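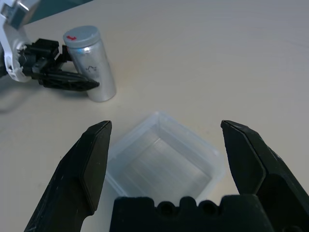 August - Gopinath Gounder
2 min read

Shared label printer drops off the network after idle

Reported by Najwa Jaber, Pranell second floor. Jobs sent to the Clistari printer after lunch stay in the queue as "Sending" and never print. A power cycle clears the fault until the next long idle period.

Checks

1. Pinged the printer from the print server. No reply. The front panel still showed the old address and "Ready".

2. Opened port 9100 from a second PC on the same switch. Timed out, so the server is not at fault.

3. Compared the address with the DHCP table. The lease had expired and the same address had gone to a laptop. The printer does not renew while in deep sleep.

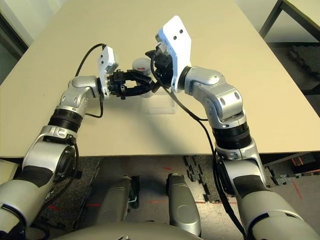 4. Set a DHCP reservation against the printer's MAC address, outside the laptop pool. Restarted the printer once to pick it up.

5. Changed the sleep timer from 2 minutes to 80. Deep sleep is now off.

6. Deleted the stuck jobs and sent a 400-label batch from Najwa's account. All printed - no pauses in the log.

Open items

Jailson Moura to apply the same reservation to the Gromham unit. Firmware update held until then.

Status: monitoring

Contact the help desk | © Pranell IT | Back to top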